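Cuvik 4 Three-Drawer Storage Cabinet, Matte Gray
Surkolville range / Office and workshop storage
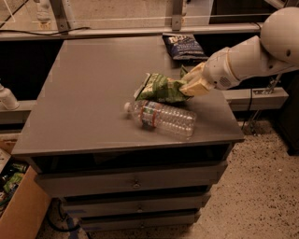
The Cuvik 4 is a freestanding steel cabinet for paper, small tools and supplies. It is sold as a single unit and ships fully assembled. The top is rated as a working surface, so the cabinet can stand at the end of a desk run or between two benches at the same height.

Body and finish
The body is folded from cold rolled sheet and welded at the rear corners. All outside faces receive a powder coat in matte gray. The coating resists pencil, coffee and most water-based cleaners. Acetone and paint stripper will dull it. Small chips can be filled with the touch-up pen, ordered separately.

Drawers
Drawers run on ball bearing slides and open to full extension. An interlock allows one drawer to open at a time. If a second drawer will not open, close the first until it clicks. Do not force the handle; the interlock rod can bend and must then be replaced from the back of the cabinet.

Drawer dividers fit into slots along both sides. They lift out without tools. Hanging file rails are available for the bottom drawer only.

Specifications
Width: 400 mm
Drawers: 3
Load per drawer, evenly spread: 13 kg
Load on top, evenly spread: 100 kg
Slides: ball bearing, full extension
Lock: single cam lock, two keys
Feet: adjustable, threaded
Finish: powder coat, matte gray
Assembly: none

Load ratings apply to a cabinet that has been leveled and stands on a hard floor. On carpet, place a rigid board under the feet. The top rating does not cover point loads such as vises or drill stands.

Leveling
Empty the drawers before moving or leveling the unit. Turn each foot clockwise to raise that corner. Check with a level front to back, then side to side. A drawer that drifts open on its own means the cabinet leans forward. Tighten the lock nuts once the top reads level.

Wall fixing
A bracket and two screws are supplied. Wall fixing is required where the cabinet is used in schools or public areas and is advised everywhere else. Wall plugs are not included. Choose plugs to suit the wall.

Care
Wipe with a damp cloth and dry. Vacuum the slides once a year. Apply a thin film of light machine oil if movement becomes rough. Do not use grease, as it collects dust in the bearing cage.

Options and spare parts
Lis divider set, for one drawer
Hanging file rails, bottom drawer
Replacement cam lock with two keys
Interlock rod
Touch-up pen, matte gray
Rukcombe base with casters (lowers the top rating by nearly half)

Keys are cut to the number stamped on the lock face. Quote this number when ordering. Keys cannot be supplied from a photograph of the old key.

Delivery
Delivered upright on a pallet to the ground floor. Inspect the corners before signing. Report transport damage in writing to the Surkolville warehouse, attention Notburga Prantl, with the serial number from the label inside the top drawer.

Page revised 26/01/2022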